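A workbench is a sturdy table used for manual work. Most have a flat top of wood or metal, and height varies with the trade: benches for planing are usually lower than those for fine assembly.
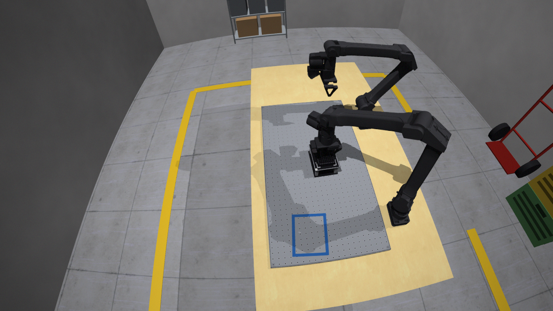 Early benches were low planks on splayed legs, and workers often sat astride them. Taller forms with vises later became common in joinery shops. The Inirholm pattern, named for the town where it was first made, has a top 211 centimeters long and 12 centimeters thick.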